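3.2 Household linen in the Irnley inventories

The wash-house at Irnley was opened in 1869, and its account books list the linen of 22 households. Towels are the most frequent entry. Tetteh and Nartey have read these lists as a sign of income, but we think this reading is too simple.

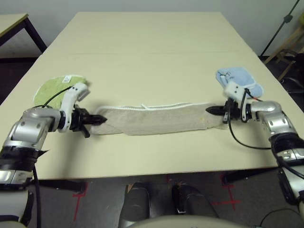

A family could own many towels and still be poor, if the mother took in washing for lodgers. The books do not separate owned linen from linen that was only held for others. Mats are a different matter, as they were seldom sent out.

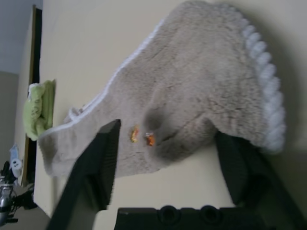
Why were mats seldom sent out? The wash-house charged by weight, and a thick mat cost more to wash than the family wished to pay.

Figure 3. Towel and mat, household textiles of the two classes discussed in this section.

The rule on weight was changed one February, after a complaint from the lodging houses in Eltstead. From then on mats appear in the books, mostly on a Tuesday, when the large copper was free.

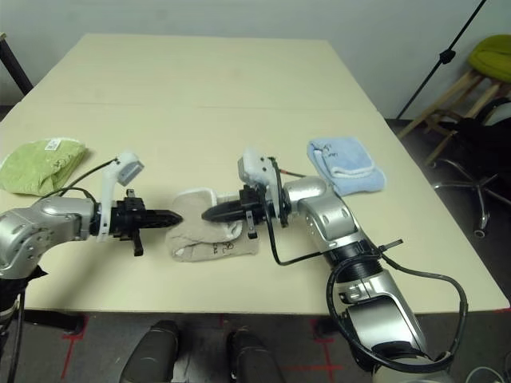

The same change can be followed in the Geddes papers, where the clerk began a separate column for heavy goods. Essien dates this column earlier than we do, and the question remains open.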